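Home | Courses | Readings | Timetable | Contact

Reporting and the Law
Handout 6: Covering protests and detentions
Tutor: Ademir Assunção

Being detained and being arrested are different things, and a story should use the word that fits. If police have moved people off a street and held them at a station without charge, write "detained." Use "arrested" when police or a court record says so. If the two sides disagree, give both versions and name who gave each.

Working case: Hukthorpe
Tenants of the Ellell blocks marched to the council offices in December. Police held 6 marchers overnight and released 2 of them without charge. The first story on the local wire said all had been charged. The correction ran a day later on an inside page.

Read the police statement beside the account from the tenants' group, then mark:
- each claim with no source
- each verb that takes a side ("stormed," "dragged," "escorted")
- any name printed before the family was told

Crowd figures
The organizers gave 679 and the police gave 295. Print both with their sources. Do not split the difference.

Relatives
Ask before you record. A parent outside a station may agree to talk and then change their mind, so leave a number and call back before you file.

For next class
Write 2 versions of the opening paragraph, one from the police statement only and one from all the material. 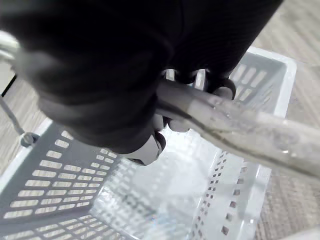
Keep each version to a single sentence if you can, and bring your marked copy of the statement with you.

Contact the course office | Back to top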